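4. Gripper tests

The two arms were mounted in the shared workshop at Cluninton in December. We fitted pointed fingers to both grippers and ran the cables along the outside of each arm so they could be changed quickly. The test objects were computer mice and small plastic parts.

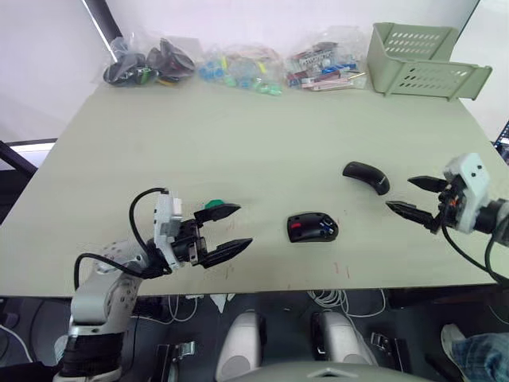 Tamer Khasawneh asked whether the fingers would slip on anything curved, and suggested gluing thin rubber to the tips before running more trials.

We tried this on the left arm first. Out of 12 lifts with a mouse it dropped 2. The right arm still has bare tips and will be tested next.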